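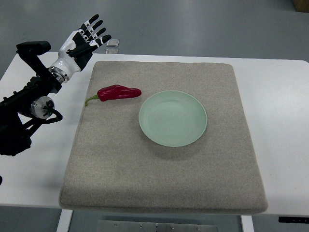

In Defense of the Small Plate

July 2018

I own a felt mat. I want to get that out of the way early, as people have opinions about adults who own a felt mat, and I used to be one of those people.

The mat came into my life in March, when I moved into an apartment with a white table already in it. The landlord was proud of the table. White tables look wonderful for the length of time it takes to sign a lease, and after that they are a daily report on your character. Every crumb is a public matter. Set down a bowl too hard and you hear it in your teeth. So I went looking for something to put between my dinner and my shame, and at a shop called Fosteo I found a whole wall of felt, in every color from oatmeal to slightly older oatmeal.

I had planned on a placemat. Placemats were $9. For $18 you could have a square the thickness of a winter coat, and I have never been able to resist paying double for more of something I didn't want in the first place. I took it home, put it down, and found that I had covered up nearly the entire table I was paying rent on.

I have to report that it's lovely. Things land on it with no noise at all. You put down a fork and it's as if you put down nothing. I eat better-tempered dinners now, and I eat them more slowly, and I do not spill, out of plain fear, as the washing instructions for thick felt come down to "don't."

The mat also did something I hadn't counted on, and this is where I start to sound like a brochure. It made everything on it look chosen. A bare table is storage. Mail lives there, and keys, and the charger for a phone you no longer have. Put a soft square in the middle and suddenly whatever sits on the square is being presented. I put a roll of tape on mine once and walked past it for two days thinking it looked rather good.

Which brings me to plates. My old ones were Bavton, white, wide as steering wheels, bought in a set of 7 because somebody before me had broken the eighth in the store. A plate that size makes demands. You serve yourself a normal amount of food and it looks like a clerical error, so you add potatoes. I added potatoes for years.

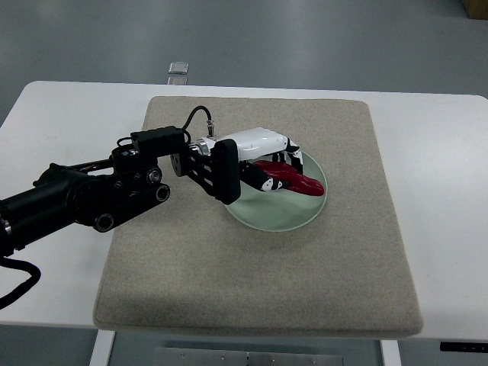

A small plate asks for less. One pepper will do it. Cut up a red chili, lay it out with a bit of cheese and some bread, and the plate is full and so, after a decent pause, are you. I don't claim this is a diet. I have gone back to the kitchen four times in an evening with the same small plate, and by the end I had eaten a big plate's worth and walked farther for it. But each trip was a decision, and I like to be consulted.

The case against small plates is mostly made by guests. My guests look at a small plate the way you look at a waiter who has brought the wrong coat. They turn it a little. They ask if these are for the salad. I say these are for everything, and they glance at the stove, and I can see them planning a stop on the drive home. Fine. More pepper for me.

The case against pale green is made by everyone else. Green dishes have a reputation, and I understand it. Too much green and you are eating lunch in a dentist's office in 1962. The Juketetti catalog, which arrives at my address for a previous tenant and which I read cover to cover, sells its green as "quiet," a word that adds a few dollars to anything. But I'll give them this much. Put something really red beside a pale green plate and the two of them do all the decorating you will ever need. I have a Laitinen print on the wall that cost me a week's groceries, and it has never once held my attention as long as a chili pepper with its stem still on. 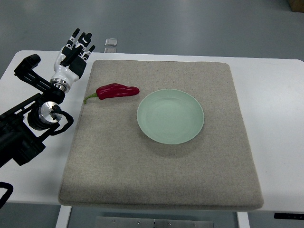 Pepper, plate, felt. Dinner to follow.

I know how this sounds. There is a kind of person who buys one nice mat and one nice dish and then comes around to tell you that you own too much. I own too much. There are still Bavtons in the cupboard, under the colander, and I get them down for pizza, which has never respected a small plate and never will. I also have a fondue set. I'm in no position to tell anyone anything.

All I'm asking is that you try it for a week, on whatever table you have. Clear off the mail. Put down something soft. Use the smallest plate that doesn't embarrass you, then go one size under that. If you hate it, you are out $18 and you have somewhere comfortable to rest the tape.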